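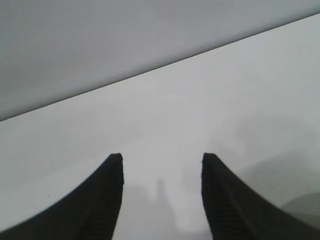 Fig. 1. Fingers open over the worktop.

Home | Guides | Planning | Set-up | Support

Section 3: Planning and budgeting for a Prondar kitchen cell

Read this section before you place an order with Vavano. It covers the fingers, the worktop and the utensils. Arms and controllers are in section 4.

3.1 Before you ask for a quote

1. Write down every task the cell will do in its first year. Put the object to be held next to each task, for instance "measuring cup, by the handle".
2. Measure the thinnest and the widest part that the fingers will have to close on. Use the handle size for anything with a handle.
3. Weigh each object full. A cup of dry rice goes down at its full weight, even if most of your trials will use less.
4. Measure the worktop and mark where the arm will be fixed. Leave 200 mm clear at the back for cables.
5. Send the list to the Prurnham office with your request.

Note: Quotes are prepared from the list only. Items added later are priced as a separate order.

3.2 Fingers

Ridged inner faces are supplied as standard. Order one spare pair with each arm. Spares bought with the arm travel in the same crate, and there is no second delivery charge. The order code for a spare pair is 2734.

Caution: Do not budget for one pair of fingers to be shared between two cells. Each pair has to be set up again after it is moved.

3.3 Utensils

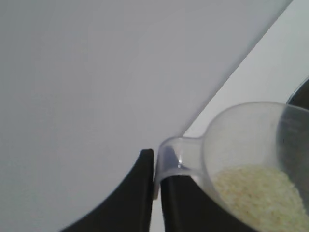 Page last changed: September

Fig. 2. Clear measuring cup with rice, held by the handle.

1. Choose cups with a flat handle long enough to sit between both fingertips.
2. Buy 4 of each utensil from the same batch. Handles can vary from one batch to the next.
3. If the wrist camera will be used to judge fill level, try clear and solid-coloured cups before buying in quantity.
4. Allow for dry goods as a running cost. Rice that has been on the floor must be thrown away.

Note: Utensils are not covered by the Prondar warranty.

3.4 Worktop

A plain, pale top is suitable. Check that it is level and does not rock when leaned on. If you are buying a new table, order it first and have it in place before the arm is delivered.

Caution: Glass tops must not be used.

3.5 Placing the order

Customers in Ireland should order through Ó Dubhghaill and quote the same codes. Installation is charged by the day and should be shown on its own line in your budget.

Print this page | E-mail this page

Related items
Section 2: Choosing a room
Section 4: Arms and controllers
Spare parts order form
Returning a damaged crate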